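Suvora hand and controller comparison – notes from the September check-in

Started at 9:30, a little late, my fault. I'm keeping these the way I took them down, so they wander. Corrections to me before the next one, please.

Last meeting's notes went through with one change. I had written that the Grendo controller was dropped from the comparison. It was paused, and it's back in as of this month.

First up was where we are with the simulated runs. We're testing two controllers, Grendo and Vlad, on the same pair of humanoid arms, with the same table and the same three things on it: pudding box, bowl, open crate. The job is to get the bowl into the crate without touching the box. Grendo has done its full set of 995 runs. Vlad has done a lot fewer and I was asked (nicely!) to stop quoting its success rate until it catches up. Fair enough.

Then we had a long talk about the right hand at the bowl, which ate most of the morning. I put these up on the big screen and we kept going back and forth between them.

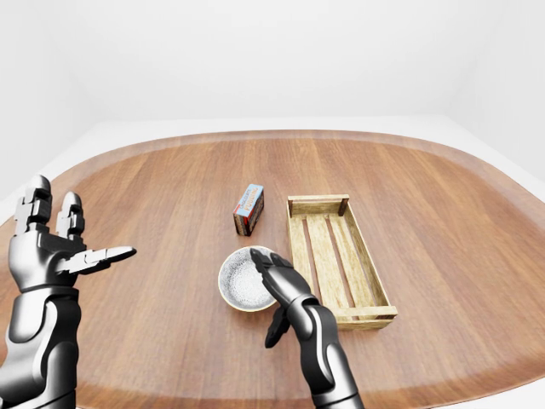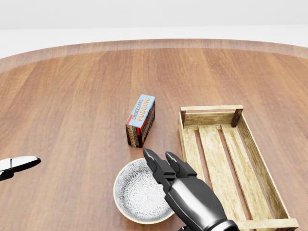 The first thing people wanted to settle was whether the thumb should be under the rim before the fingers start to close, or whether the two should move together. Grendo does it in order and it's slow. Vlad moves everything at once and looks lovely right up until it tips the bowl. I said I'd take slow. Prunddale's people, on the phone, said slow is fine for a paper and useless on their line, and we left it there for now – both timings stay in the test.

Somebody asked why the left arm is in the test at all if it never grips anything. Good question, and I didn't have a great answer. We agreed to run 16 trials with it parked all the way back and see if the right arm plans any differently. If it doesn't, we leave it parked and save ourselves some compute.

We also talked about camera height. The lower view loses part of the bowl behind the fingers at exactly the wrong moment, and I've been grumbling about this since spring, so I was very happy to hear other people grumble too. We'll try a second camera on the crate side. The frame rate stays where it is.

Grippers: the plain two-finger one is still waiting on a model file from Suvora. I'll chase them again. Until it shows up we can't say anything about hand versus gripper, and I'd like us all to quit guessing in the shared doc.

Budget took two minutes. We have 2000 left for simulation time and nine people wanting it, so please book your slot and cancel it if you're not going to use it.

To do: me, chase Suvora and set up the parked-arm trials. Controller folks, finish the Vlad runs. Prunddale, send the cycle time you really need, in seconds.

Wrapped up just before noon. Next one is same room, same time, and I'll try to be early.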